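Gripper comparison group — minutes, Thursday, 2 p.m.

Chair: Babar Lashari

1. Last meeting's minutes approved with no changes.

2. Finger pads. The Kulter and Grivisen sets have each done 700 closes on the bench. Kulter pads show wear at the tips. Grivisen pads still hold, but two screws worked loose and were refitted. Both go on to 1000 before we decide.

3. Controller. The Guno unit dropped its connection 7 times in July. Babar to swap the cable and log again.

4. Camera position.

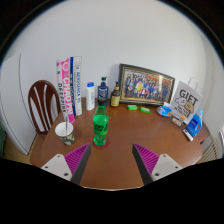 Orakzai asked for both fingertips to stay in view through the whole approach, and the current mount does that with the fingers open. The lower mount was dropped. For the first home-table trials the target will be the green soda bottle on the red coaster — the paper cup to its left stays put as an obstacle. Pump bottles come later.

5. Next meeting same time. Babar to bring the pad wear log.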